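Lundach Open Day

The Lundach Open Day is a yearly public demonstration of assembly robots held at the Prismont works, a maker of control hardware for machine shops. It takes place on 9th October and is run by the Lundach automation group under Ibrahim Okeke. The first edition drew 229 visitors; later ones have been capped at 700, with entry in groups of 22.

Program

The main demonstration is the button station, at which a two-finger gripper handles the parts of a push-button control: an orange square enclosure with a round hole in its top face, and a button unit with an orange mushroom cap and a blue contact block. The parts are laid out separately on a plain tabletop. The task is to bring the button to the hole and seat it -- a job done by hand on the Prismont line. A camera near the gripper feeds a monitor facing the visitors.

A second station, supplied by Fasteck, covers screw driving. Talks are given in the Akpan hall and last 39 minutes each.

History

The event was first held in February and moved to the fall after two editions. Naima Benjelloun rewrote the button station program for the fourth edition, replacing fixed part positions with positions found by camera. Visitors have since been allowed to set out the parts themselves before a run.

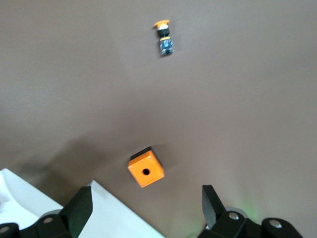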